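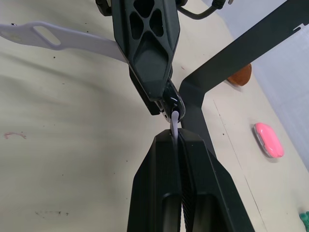 Good afternoon, and thank you to the Memon Center for hosting this session on the care of donated clothing and textiles. My name is Danish Rizvi, and I am speaking on behalf of the Ziltberg Regional Archive. My colleague Adeel Sial will take the second part of the hour, on storage. I will speak first about intake, meaning the period between the arrival of a donation and its placement on a shelf. Much of what reaches us is small: belts, ribbons, bag handles, ties from aprons and gowns. A narrow strap in pale lavender, such as the one on the opening slide, can pass through the intake room without a record of its own, and the garment it belongs to is then cataloged as incomplete.

Search the site Enter keyword Go

(Pause. Next slide.)

The archive holds 847 textile items. When we reviewed the catalog in April, 22 of those records described a garment with a missing part, and in several cases the part was later located in a different box. The policy I will present today was written after that review.

The first section of the policy concerns receipt. Each donation is assigned a temporary number at the door, before any bag or box is opened. The number is written in soft pencil on a cotton tag. Adhesive labels are not permitted, even on outer packaging, as they are too easily moved to the wrong item. Staff at our Clangate branch have asked whether printed tags are acceptable. They are, provided the ink has been tested in water first.

(If asked: the test sheet is in the handout, page 2.)

The second section concerns loose parts. Any part that can be detached from a garment receives the number of the garment followed by a letter. A belt would be recorded as 300-A, for example, if the dress were number 300. Parts are kept in the same box as the garment wherever size allows. Where it does not, both records must name the other location. We ask staff to enter this on the same day, while the items are still on the table together.

(Next slide: sample record.)

The third section concerns color. Our earlier records used terms such as "light," "faded" and "off-white" with no agreed meaning. We now use a printed color card, read by daylight at the north window before noon. Terms from the card are entered first and the cataloger's own wording second. The Ovau branch has no north window and has been given a daylight lamp for this purpose.

Staff should not wash, press or mend an item at intake. Requests for treatment go to the conservation desk on the green form — the older white form has been withdrawn and should be recycled.

(Check time. If past 2:30, skip the section on donor letters and refer to the handout.)

Donor letters are sent once the permanent number has been assigned. The letter lists every part by number and letter, and the donor is asked to sign and return one copy. I will now invite Adeel Sial to speak on shelving and box sizes.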